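Two Arms and a Steel Tray

An open day at the Lalberg workshop in Murnby, and what a visitor can learn from watching a slow machine

By Lachlan Donnelly

The bus from the station stops at the wrong end of the Murnby industrial park, so most visitors arrive at Lalberg on foot and a little warm. I was one of 248 people who had signed up for the open day, divided into groups of 30, and my group was the second one of the morning. We received a paper badge, a glass of water, and the request to keep our bags on our backs or leave them at the door.

Lalberg is a small company. It began with repairing control units for pumps and ventilation, and it still earns most of its money this way. Used units come in, they are opened, and the parts which can be used again must be sorted from the parts which cannot. Until last year this was done only by hand. In May the company put up its first station with two robot arms, and the open day was the first time that people from outside could stand near it.

I must admit that I expected something faster. I have seen the films from car factories, where the arms swing over each other like dancers. At Lalberg an arm goes down to a bin, stops, seems to think, and closes its fingers. A boy in front of me asked his mother if it was broken. She told him to wait, and he waited longer than I thought a boy of this age could.

Our guide was an engineer named Ngata, a calm woman who spoke without a microphone and was understood by everybody. She explained that each arm has its own small camera close to the gripper, and that one more camera looks at the table from outside. The arms do not follow one fixed path. They have learned from people who did the same job through them many times, by moving a pair of hand controls. She had done a large part of this herself, and she said her shoulders could still remember it.

"The first month we recorded 1043 runs," she told us. "Then we looked at them and kept 800. The others were mostly me being tired."

The task for the visitors was a mixed one. Circuit boards, loose wires and small solenoids had to be handled between yellow bins and a steel tray. A screen on the wall showed what the cameras saw, and after some minutes I noticed that half of our group was looking only at the screen and had turned their backs to the real arms.
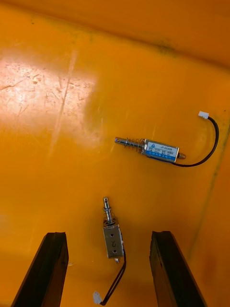
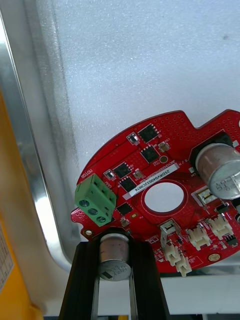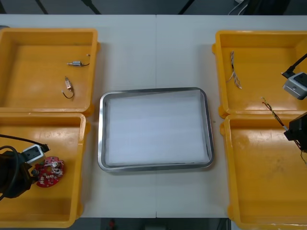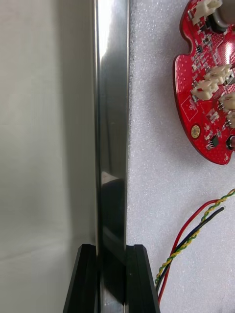 What is hard for such a machine is not always what a visitor would guess. Ngata asked our group to vote on which part was the most difficult, and nearly all the hands went up for the circuit board, because it looks expensive and has so many things on it. She shook her head. A board is stiff. When you hold it at one place, you know where the rest of it is. A wire is another matter. It bends when you touch it, it catches on its neighbor, and if two wires are twisted together the arm must treat them as one thing until the moment when they are two things.

The solenoids have their own problem. The body is a simple metal block and easy to take, but the plunger can slide and the cable comes along behind. If the cable has gone under another part, then the other part comes too. A man from my group, who told us he had wound motor coils for most of his working life, wanted to know why the fingers did not take the part by the plunger, as he would do. Ngata answered that this had been tried, and that he was welcome to come on the following morning and teach it better. I believe she meant it seriously, and I saw him later writing his telephone number on the back of his badge.

There were also questions which were less technical. A woman who teaches at the vocational school in Multport asked what had happened with the people who did the sorting before. The answer was given by the production manager, who had been standing by the door until then. All four of them are still at the company, he said. Two work at the repair benches, one looks after the robot station, and one continues to sort by hand, for the reason that the station does not yet manage every kind of unit. He did not promise how this would be in five years. I liked that he did not promise it, although the teacher looked as if she had wanted more.

After the demonstration we were allowed to try the hand controls on a second station, one minute for each person. I was given the task of taking one short wire from a bin and laying it in another. On the screen my fingers looked enormous and the wire looked like a hair. I closed the gripper too early, then too high, then on the wall of the bin. When my minute was over, the wire was exactly where it had been at the beginning. The boy who had asked if the machine was broken came after me and did it on his second attempt, and he received applause from the whole group.

It changed the way I watched afterwards. I went back to the first station while the others were drinking coffee, and the pauses which had seemed so strange to me before were now the places where I held my breath. I also began to look at my own hands. I took my pen from my jacket, which I must do many times each day, and I could not have said which finger touched it first.

The coffee was served in the repair hall, between benches with opened pump controls. Lalberg had made the sensible decision to let the repair people stay at their places and work, so that one could stand beside them and ask. One of them showed me a burned relay and let me smell it. I had not asked to smell it, but I remember it very well.

The company wants to hold a second open day in the autumn. The groups will be smaller, and everybody will get more than one minute at the controls. Visitors who would like to come can write to the office in Murnby. If you take the bus, go past the first gate and follow the fence until you see the green door.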